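Print this story | E-mail this story

Ondale library to stay open late through November

By staff reporter
16 July 2025

ONDALE – Longer evening hours at the Ondale public library will run through November, the town said, after a spring trial brought in more people than planned. Doors stay open untill 9 p.m. on weeknights. Weekend hours no change.

The trial drew 112 new card sign-ups. Most came from the Bråten side of town, where the bus now stops right outside. Parents had asked for later hours for years. So had shift workers at the Redetti bakery, who get off too late for the old closing time.
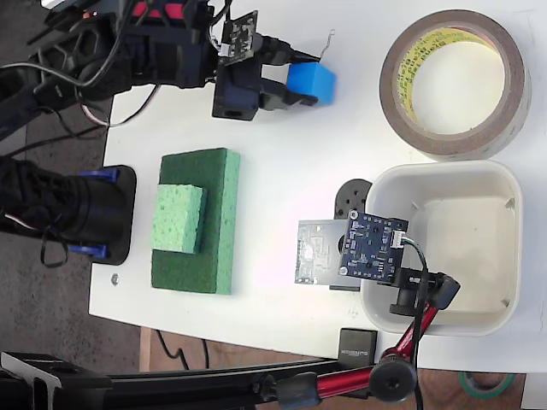
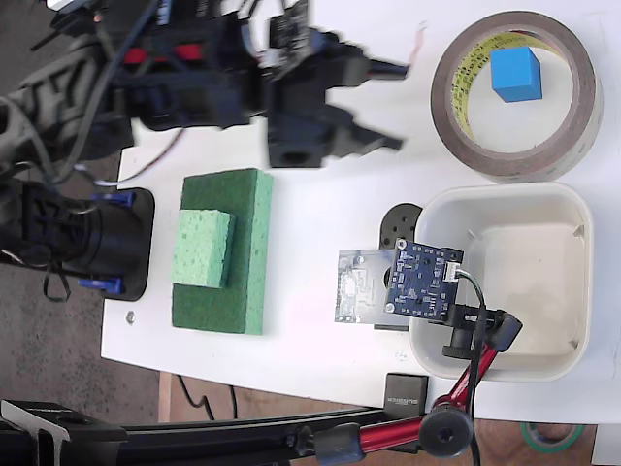
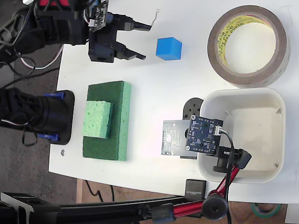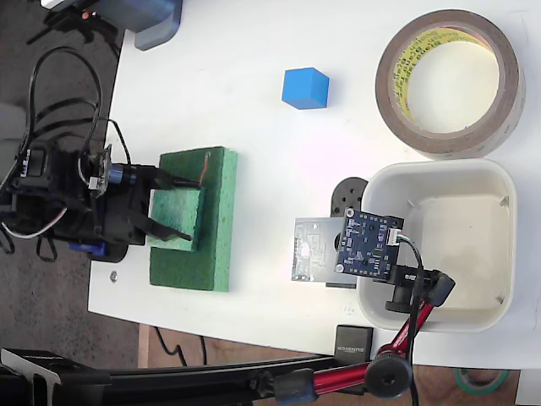 Sponges and a white tabletop.

Cost is the sticking point. Extra staff time and lighting come to roughly $30 a night, paid for now out of a grant from the Bristura fund. Grant ends with the fall season. After that the town has to find the money or go back to the old hours. A vote is expected before the first snow, no date set.

Also new: 5 study tables on the upper floor, bookable for 2 hours at a time. Book at the front desk or by phone. No food upstairs, drinks with a lid are OK. The childrens room still closes at 6, and kids under 12 need an adult with them after that.

Parking behind the building is free in the evening but the lot is small and the back row is being repaved. Use the Bråten Road lot instead. The book drop has moved to the side door while work goes on, and late fees are waived for anything due during the repaving.

Residents can send comments on the hours to the town office. Forms at the desk.

Related items
- Bråten bus adds evening stop
- Redetti bakery to hire for fall
- Ondale pool closes early for repairs
- Road work: what's shut this week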